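The Second Life of the Office Computer
What happens to the machines after the lease runs out

Every October, a truck leaves the Ovberg business park with a load of desktop computers. The insurance offices there replace their equipment on a fixed schedule, and most of what goes out the door still works. For years it went to a scrap dealer, who paid by weight.

Now the load goes to Stedano, a repair shop in a former bakery on the edge of town. The shop takes in 1,000 machines a year and sells what it can. A basic tower with a clean drive goes for $200, which includes a keyboard, a mouse and a one-year promise to fix whatever fails. 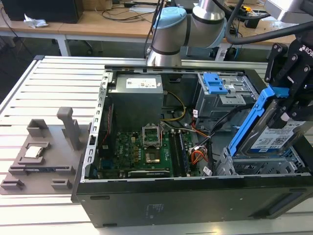
The business depends on sorting. A computer that starts up and passes its tests can be on the shelf the next morning. One that doesn't is given 25 minutes on the bench. If the fault hasn't been found by then, the machine is set aside for parts. Staff say the time limit was the hardest rule to get used to, as most of them came to the work through a liking for stubborn problems.

Drives are handled first. The offices want proof that customer records are gone, and Stedano sends back a signed list of serial numbers with each load. A drive that can't be wiped is shredded. The shop charges for this service, and in slow months the fee covers the rent.
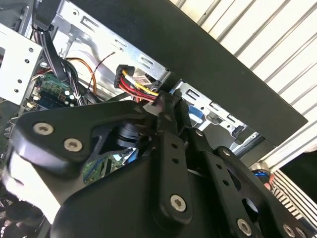
Memory and power supplies sell well on their own. Older processors bring in little money, but they take up almost no space, and a buyer will usually come along for a whole tray of them. Cases are the trouble. They are bulky, few people want one, and the price of scrap steel moves up and down with no warning.

The customers have changed too. At first they were mainly students. Then Lill, a small town 11 miles north, bought machines for its library, and other towns called to ask about the price. Arska, a furniture maker, runs its cutting room on secondhand desktops because its software won't run on anything new.

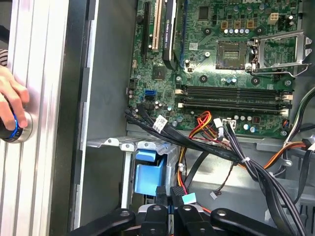 Software may be the bigger threat to the trade. When an operating system stops getting updates, good hardware loses most of its value within a season. Stedano installs a free system on older machines and offers an evening class for buyers who have never used one. The class fills up, though some people still bring the computer back and ask for the one they know.

The next load from Ovberg is due after the holidays. The shop has already rented a second storage room across the street, mostly for the cases.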